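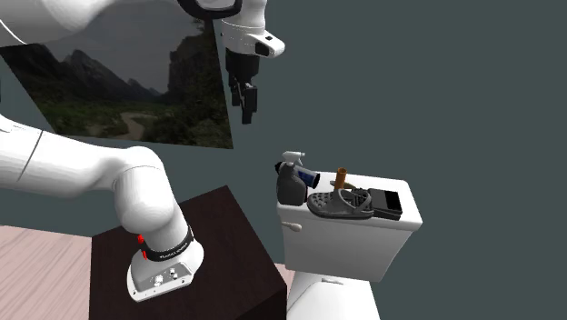 Omas Rosinenstuten, Rezeptheft von 1941: wer kann helfen?

Flusik
Hallo ihr Lieben, ich sitze seit dem Frühstück über dem Backheft meiner Großmutter, das sie 1941 angefangen hat, und komme beim Rosinenstuten einfach nicht weiter. Da steht in wunderschöner, aber furchtbar enger Schrift: 500 g Mehl, 100 g Butter, 100 g Zucker, Hefe »für einen Groschen«, Milch »soviel er nimmt«. Ja, und wieviel nimmt er nun? Mein erster Versuch ist so schwer geworden, dass mein Mann ihn in Scheiben getoastet hat, dann ging es (mit viel Marmelade). Wieviel Hefe würdet ihr nehmen?

Grimby
Guten Morgen Flusik, ach, wie schön, so ein Heft hätte ich auch gern! Ich würde einen halben Würfel frische Hefe nehmen und die Milch lauwarm nach und nach dazugeben, bis sich der Teig gerade so von der Schüssel löst. Und dann bitte kneten, kneten, kneten. Die Rosinen kommen bei mir erst ganz zum Schluss hinein, sonst wird der Teig so grau.

Mahama
Da muss ich leider widersprechen, liebe Grimby, auch wenn ich deine Kuchen sonst alle nachbacke. Ein halber Würfel ist mir viel zu viel, da schmeckt man am nächsten Tag nur noch Hefe. Nimm ein haselnussgroßes Stück und stell den Teig über Nacht in den Kühlschrank, früher stand er halt in der kalten Speisekammer.

Grimby
Bei so viel Butter und Zucker kommt der mit einer Haselnuss doch nie hoch! Das ist ja kein Weißbrot. Aber gut, jeder wie er mag, ich backe ihn seit vielen Jahren so und er ist immer weg, bevor er alt schmecken kann.

Jandden
Ich kenne das aus dem Backbuch von Rianne Meijer mit Vorteig: Hefe, ein bisschen Zucker, etwas Milch und eine Handvoll vom Mehl, eine halbe Stunde stehen lassen, dann erst die weiche Butter. Damit kommt man mit wenig Hefe aus und muss trotzdem nicht bis morgen warten. Rosinen vorher in Apfelsaft einweichen und gut abtrocknen!

Flusik
Ihr seid wirklich Schätze. Ich habe es jetzt mit Janddens Vorteig und einem Viertel Würfel angesetzt, also genau zwischen euch beiden, damit es keinen Streit gibt. Er geht gerade unter dem Küchentuch. Mahama, deine Variante probiere ich, wenn die Enkel im Juli kommen.

Mahama
Mach das, und vergiss die Prise Salz nicht, die haben die alten Hefte fast nie aufgeschrieben.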